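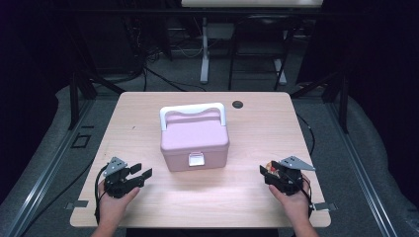 8 December 2024

Textile conservation workshop, notebook entry. Wash trials, Fothergill bequest (cotton bed linens and two quilt tops).

The third detergent trial was completed this morning. Swatches cut from the undocumented sheeting were soaked for 50 minutes in deionized water with the Briltent surfactant at the lower concentration, then rinsed until conductivity readings leveled off. Yellowing is reduced along the fold lines. The brown tide marks remain, and a second bath is not recommended before the pH of the fabric has been taken again.

Item 587 (quilt top, red and white) is withdrawn from the wet cleaning list. The red bled onto the blotter during the spot test at two of 3 points - both in the border, none in the center blocks. Surface cleaning only, low suction, through a screen.

Sheila Lambert has asked that thread samples be kept with the swatches from now on. Sewing kits, needles and small tools are to be returned to closed boxes at the end of each session.

The Sturkby order of acid-free tissue has not arrived. Rolled storage for the long coverlet is postponed until May, when the wide tubes are due.

Outstanding: relabel swatches 4 to 9; repeat the conductivity reading on the final rinse; confirm the rinse volume, which is missing from the last entry.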